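Work through this section each time a Fimano hand unit comes back from a session, and again before it goes out. The full check takes one person under half an hour. Keep the 2 mm hex key and the Udero spare pad box within reach.

## 4.2 Replacing the finger pads

Change both pads together, even when only one is worn. A new pad facing an old one will pull knitwear to one side.

1. Switch the unit off and set it on its back with the fingers pointing away from you.
2. Peel each old pad from the base toward the tip. If adhesive stays on the finger, wipe it with isopropyl alcohol and wait until the surface is dull.
3. Press the new pad on by hand and hold it for 50 seconds. Do not use a clamp — the finger frame will take a set.
4. Close the jaws slowly. The pads should meet flat. If the tips touch first, loosen the screws at the finger joints a quarter turn, square the fingers, and tighten again.

> **Caution:** Never run the trigger with one pad missing. The bare frame snags ribbing and fleece.

## 4.3 Joint screws

Check every screw on both fingers for play. Rock the finger sideways with your thumb; any click means a loose joint. Tighten until the click stops, then open and close the jaws three times and check again.

Replacement screws are part 695 in the Thambiah kit. Screws from the older Bondale kit are too long and rub on the strut.

## 4.4 Garment check

Do this on a bed or another soft surface, with a garment from the current task list.

1. Spread the garment and leave a fold or two standing. A raised band of ribbed knit is a good first target.
2. Bring the unit in low, jaws open, with fabric showing between the pads and both pads in view of the camera.
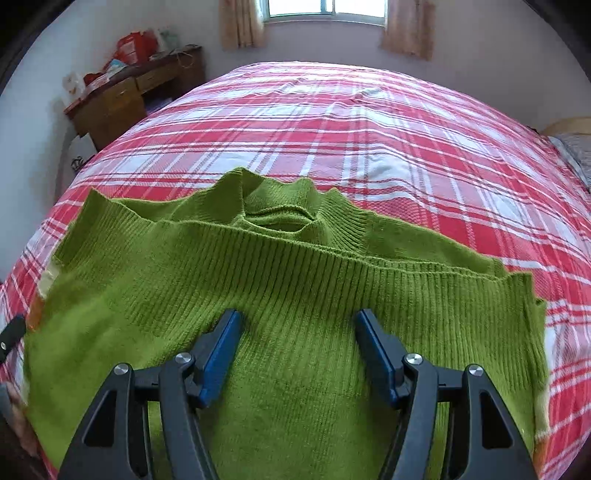 3. Close on a single fold, lift it a hand's width, and release. The fabric should drop from both pads at once.
4. Repeat at the collar and at one side edge.

If the fabric clings to one pad, go back to 4.2. Report repeat failures to Tarek Hamdan by Friday noon with the unit number.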